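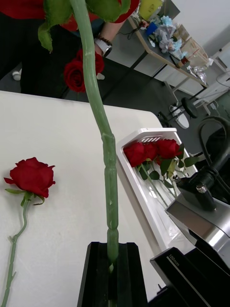

Saturday, July 6, 2024
Flukthorpe studio, mastering room

Work continued on the Kerwood compilation for the Dratix label. Eight tracks were received as 24-bit files; the Olszewski remix arrived without headroom and has been returned for a new export.

Tempo check: opening track 95, no drift. Crossfade between tracks three and four shortened to 60 milliseconds — the longer setting blurred the kick drum.

A low hum remains on the left channel of the tape transfer. Replacing the cable made no difference. The ground connection at the patch bay is to be tested next.

Session files are stored under job 289. Colleagues are asked not to rename the folders until the label has approved the running order.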